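Ongart Two-Tier Countertop Shelf, Wire Mesh and Wood

Home > Kitchen storage > Countertop shelves > Ongart

Sold by Holtimbridge Home Supply
Availability: in stock, ships from our Ultelau warehouse

Overview

The Ongart is a small open shelf for a kitchen counter, a pantry or the end of a work table. It has a black metal frame, square wire mesh on the back and both sides, and two light brown wooden boards. The lower board is the floor of the unit. The upper board makes a second level above it, so you can store things on two levels in the space one fruit bowl would take.

We have carried countertop shelves since the shop opened, and the Ongart replaced an all-metal model that many customers found noisy. Jars and mugs set down on a wooden board make less of a clatter. The boards can also be taken out and wiped down separately, which was not possible with the old one.

What it is good for

Most of our customers buy it for fruit and vegetables. Air can pass through the mesh from the back and the sides, so produce dries off after washing and bruised pieces are easier to spot. Potatoes and onions keep better apart, so put one on each level. Bananas do best on top, away from apples and pears.

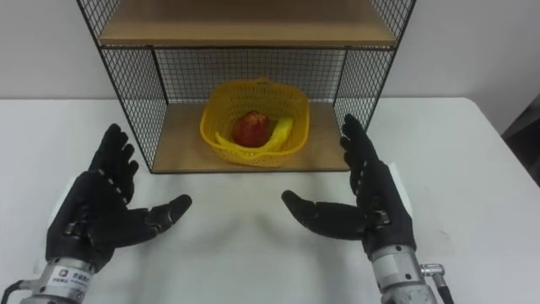 Bread can go on either level if it is bagged. Unwrapped loaves dry out quickly on an open shelf and are better in a closed bread box. The same goes for cut herbs unless they are standing in water.

Other common uses are spices, oils, tea and coffee, cookbooks, pet food in tins, and mail or keys near the back door. Tall bottles should go on the upper level, where nothing limits their height. Measure them first if you plan to stand the unit under wall cabinets.

In the box

Frame with mesh back
Left and right mesh side panels
Upper wooden board
Lower wooden board
6 screws
2 spare screws
Hex key
4 rubber feet
Printed instructions

Assembly

One person can put the shelf together on a table. Lay down a towel first if the table scratches easily. You will need only the hex key in the box.

1. Stand the back panel upright and hook the side panels into the loops at the rear corners.
2. Slide the lower board in from the front until it touches the back mesh. The lighter cut edge faces you.
3. Put in the lower screws and turn them until they just hold.
4. Rest the upper board on its rails and put in the remaining screws.
5. Check that the unit stands level, then tighten everything by hand.
6. Press the rubber feet onto the bottom corners.

Do not use a power driver. The threads in the boards are cut into the wood and will strip. If a hole does strip, write to us and we will send a replacement board.

The side panels have some give before the boards are in. If a side leans outward while you work, leave it until the upper board is screwed down.

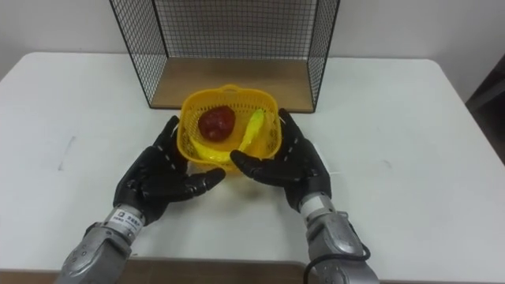
Placement

Keep the shelf clear of the stove. Heat dries the boards and can make them cup, and grease is hard to get out of fine mesh. A spot beside the sink is fine if the bottom board is not sitting in splash water. Leave a small gap between the back mesh and the wall so that damp air can get out.

Do not hang the Ongart from a wall or a cabinet. It has no hanging points, and the mesh is not meant to carry weight. Hooks sold for kitchen grids will fit the sides and can hold a dish towel or a measuring spoon, but not a pan.

Care

Wipe the mesh with a damp cloth and a little dish soap. A soft toothbrush gets into the corners of the squares. Dry it with a towel when you are done. Water left at the joints will in time work under the black finish.

Dust the boards or wipe them with a cloth that has been wrung out well. Do not soak them and do not put them in the dishwasher. Fruit juice should be wiped up the same day. For a stain that has set, rub lightly along the grain with fine sandpaper and finish with food-safe mineral oil. Oil both boards once or twice a year in a dry house.

Using it with baskets

The shelf is sold without baskets. Any basket with a flat base will do. Choose one a little narrower than the lower board so you can get your fingers around it to lift it out. Plastic baskets are the easiest to rinse. Woven ones look good but tend to shed bits through the back mesh.

Our Minduvau stacking baskets are too wide for the Ongart and should be used with the larger pantry rack.

Customer comments

"Went together without trouble. I use it for onions and garlic. The instructions could have bigger drawings." Irina Coman

"Good size for a small kitchen. One of the rubber feet came off when I moved it and I had to glue it back. Otherwise no complaints after a winter of use." Josiane Lebrun

Changes to this product

Units shipped since January have a slightly thicker lower board. Boards from older units can still be ordered and are listed under spare parts. If you are not sure which one you have, send us the number stamped on the underside of the board.

Returns and spare parts

Unused shelves can be returned within 10 days of delivery in the original carton. Keep the cardboard corner pieces, as the mesh bends easily in transit without them. Missing screws and feet are sent free by regular mail. Replacement boards and side panels are sold singly.

Page updated Tuesday, May 21, 2019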